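Intro Statistics – Unit 4 handout
Probability, chance and long runs
Notes: Zainab Nnaji. Practice set by Akihiko Arai.

Read before section. Bring a calculator, phone is fine.

1. Vocabulary

Experiment – anything with an uncertain result. Flip, roll, draw, wait for a bus.
Outcome – one possible result.
Sample space – list of all outcomes, written S.
Event – any set of outcomes. "Even" on a regular die is the event {2, 4, 6}.
Probability of an event – between 0 and 1. Never negative. If you get 1.4 go back and look for the mistake.

If all outcomes are equally likely:
P(event) = outcomes in the event / outcomes in S

Underline "equally likely". Most lost points on last year's quiz were right there. Rain tomorrow or no rain tomorrow is two outcomes, that does not make it one half.

2. Long-run frequency

Other way to get at a probability: repeat and record. Relative frequency = times it happened / number of tries. Wobbles a lot early on, settles down later.

Coin, 80 flips, 46 heads: 46/80 = 0.575. Does this prove the coin is unfair? No. For a fair coin and 80 flips the standard deviation of the count is sqrt(80 × 0.5 × 0.5) = 4.47, expected count is 40, so 46 is a bit over one SD out. Ordinary.

Same proportion with 1,572 flips would be 904 heads. Expected 786, SD 19.8. Now we're almost six SDs out and I'd want a new coin. Sample size matters, we come back to this in Unit 6. 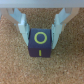
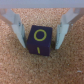
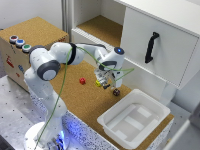
3. Labels and random variables

A random variable puts a number on each outcome. S itself doesn't have to be numbers – could be colors, names, suits. You choose the rule, then write it down before you compute anyhting. Take the blue cube in the first two pictures, with a ring on one face and a short bar on another: read the ring as 0 and the bar as 1 and those two faces have values of X. Two faces don't give you the distribution though. You need all six, plus some reason to think they're equally likely. Suppose a cube has three 0s and three 1s and is fair, then P(X = 1) = 3/6 and E(X) = 0.5. Change it to two 1s and four 0s: P(X = 1) = 2/6, E(X) = 0.33. Same sort of cube, different X.

Expected value: multiply each value by its probability, add up. Regular die:
E(X) = (1+2+3+4+5+6)/6 = 3.5
You will never roll a 3.5. It's a long-run average.

4. Rules

Complement: P(not A) = 1 – P(A)
Addition: P(A or B) = P(A) + P(B) – P(A and B)
Multiplication, independent events only: P(A and B) = P(A) × P(B)

"At least one" questions – use the complement, every time. At least one six in four rolls:
1 – (5/6)^4 = 0.518

Independent and mutually exclusive are differnt things. If A and B can't happen together, and both have a nonzero probability, then knowing A happened tells you B didn't. So not independent.

5. Practice (Arai)

a) A fair die is rolled 300 times. Expected number of fives? SD of that count?
b) A bag holds 100 tickets, 12 of them winners. Draw two without replacement. P(both win)?
c) The Isdale ferry runs late on 1 trip in 5. Assume trips are independent. P(at least one late in three trips)?
d) Write down an X for a coin flip with E(X) = 0. Then one with E(X) = 10.

Answers: a) 50, SD 6.45 b) 0.0133 c) 0.488 d) lots of options, compare with a neighbor

Next time: conditional probability. Read Akpan ch. 5, skip the proofs.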